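Gernbridge workshop adds benches for disc work

Print this article | E-mail this article

The shared workshop at Gernbridge has brought a second row of work benches into use for the finishing and checking of small round parts, operator Prantl said in November. The row brings the number of benches in the building to 13.

Each bench has a wooden top on a frame of aluminium extrusion, with angled struts for stiffness. A white board is laid over the wood to give a plain, pale surface on which grit and loose particles show up. The boards can be lifted off and wiped down between jobs, and are replaced when scratched.
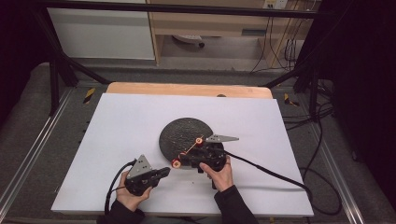 A dark grey textured disc on the white board of a bench, with a thin orange rod across it.

Prantl put the cost of the new row at about 4,000 pounds, including carpet tiles for the floor. The frames were cut to length at the firm's Forport site and bolted together at Gernbridge.

"The old tops were too dark for this sort of part," said Puspita Rondonuwu, who manages the workshop. "Crumbs got lost in the grain and ended up under the next piece."

The workshop handled 1,692 parts in its last full year. Rounds with a rough face take longest, as the rim and the face are checked separately. Bench time is booked in half-day blocks, and the new row is open to outside users from 8 am. Bookings for Urar, the smaller room next door, are unchanged.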